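Writers' Corner > Habits and Motivation

Stuck at 22,000 words and I keep "fixing" chapter one instead

Asked May 9, 2020

Hi all! Longtime reader of this board, first time I've had the nerve to post. I'm writing a novel (a sort of small-town mystery with a ferry in it, don't ask me to pitch it yet) and I was going great guns until the middle. My goal was 1,000 words a day and for a while I was beating it. I even had one crazy Saturday-type day where I did 3,000 and ate cereal for dinner.

Then I hit 22,000 and everything just went soft. I open the file, I scroll up to chapter one "just to get back in the mood," and two hours later I've changed the weather on page three and moved a comma. Chapter one has been rewritten so many times now that I can't tell if it's any good. Chapter nine is one sentence long and the sentence is "They get to the island somehow."

Stuff I've tried: writing in the kitchen, writing in bed, the Zumden timer app (I set it, then I watch it count down), music, no music, a blanket over the TV. My writing buddy and I used to meet up at the coffee place on Tuesdays and that really worked for me, but we're both stuck at home now and our video calls turn into talking about bread.

So my question is, how do you make yourself leave the early chapters alone and go forward? And do you fix plot holes as you find them, or just write past? I've got a big one. My main character's brother is dead in chapter two and makes a phone call in chapter six.

Thanks in advance!

3 answers

Answer 1
by ferryglide

Oh I feel this one. I did the exact same thing with my first book, Eshun, and lost a whole winter to the opening. What finally worked for me was splitting the thing up. I put every finished chapter in its own file, moved the files to a folder called DONE EVEN IF BAD, and started each day in a blank document. I only let myself read the last paragraph from the day before (I paste it at the top of the new page and delete it when I'm rolling).

On the plot hole, write past it! Keep a running list in a notebook or on your phone or wherever. Mine had 29 things on it by the time I typed the end, and a bunch of them had gone away on their own by then, since I'd cut the chapters they were in. For your dead brother I'd just put a note in brackets at chapter six, like [brother dead?? someone else calls], and then carry on writing as though the call came from whoever makes the most sense. You may end up liking the new caller a lot better.

Also, drop the 1,000 for a while. I know it was working before, but a number you miss every day makes you feel rotten, and then you go hide in chapter one where it's cozy. I went down to one page. Some days it was a page of two people arguing about soup and I kept it. The soup is still in the book, too, and my sister says it's her favorite part.

For the buddy thing, try a call where you both mute yourselves. We say hi, we say what we're working on, mute for forty minutes, then come back and tell each other how it went. Bread talk is allowed at the end. We've been doing it twice a week and I get more done in those two calls than on the other five days put together.

Oh and "They get to the island somehow" is a perfectly fine chapter nine for now. Skip to whatever happens when they step off the boat. You probably know that part already, or you know the one after it.

Answer 2
by mapleduck

just write it

Answer 3
by Raltano_Nights

I'm going to disagree a little with the first answer. I can't write past a big hole, I've tried, it bugs me the entire time and the chapters after it come out mushy. So I stop and fix the big ones and leave the small ones. A dead man on the phone is big in my opinion! If he's alive, does that change who did it? If it does, I'd want to know before I wrote another word. Take one evening, no laptop, just a pen, and write out what happens from chapter two to six in plain sentences like you're telling a friend. It's not pretty and it isn't supposed to be.

What I do agree with is staying out of chapter one. I printed mine, stapled it and gave it to my husband to put somewhere. He's forgotten where. I do have the file, of course, but for some reason the stapling made it feel finished.

I write longhand first, by the way, in those cheap Soltby notebooks, and type it up on weekends. It's slow but it's really hard to fiddle with a comma when you'd have to cross out half the page to do it. Might be worth a go for a week or so if the screen is what's pulling you back. If you hate it you're only out the notebook.

Good luck and please come back and tell us who was on the phone. 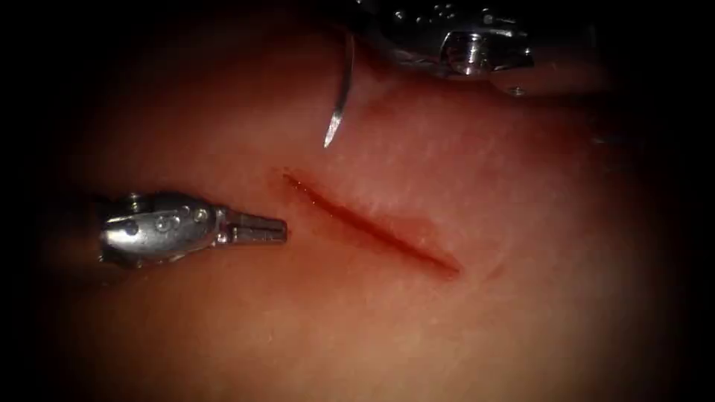

Horacio Orellana: Trying the bracket thing tonight, thank you. My brother character is on his third resurrection and I've been going back to patch it every single time. Does anyone here keep their list of holes by chapter, or just in the order you spot them?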